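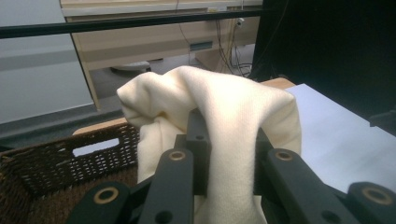

Fluslow Parcel Routes

Delivery stop records from the Celtonau depot, collected during June and cleaned up for route planning work. Version 2, last updated 9/8/25.

Contents

stops.csv - one row per delivery stop, 2000 rows
routes.csv - one row per van route, 14 routes
depots.csv - depot hours and loading bay limits

Columns in stops.csv

route_id: matches routes.csv
stop_order: position of the stop on the planned route, starting at 1
arrive, depart: local time, 24-hour clock
parcels: number handed over at the stop
weight_kg: total for the stop, blank if the depot scale was down
outcome: delivered, left_with_neighbor, locker or returned

Known problems

Route 12 has no departure times for its last three stops. The driver's handheld lost its connection and the times were never recovered. We left the fields blank.

Stops at the Lappalainen business park share a single address. Use the unit column to tell them apart.

Version 1 counted locker drops as delivered. If you have older results, rerun them before comparing.

Privacy

Customer names and phone numbers were removed at the depot. Street numbers are rounded to the block.

Loading

The files are UTF-8 with commas as separators. The Clinon planner reads them as they are, but set max_weight to 900 first or it will split the heavier routes in two.

Contact

Kanako Ebihara keeps the files. Send questions on the depot table to Zarmeena Baloch.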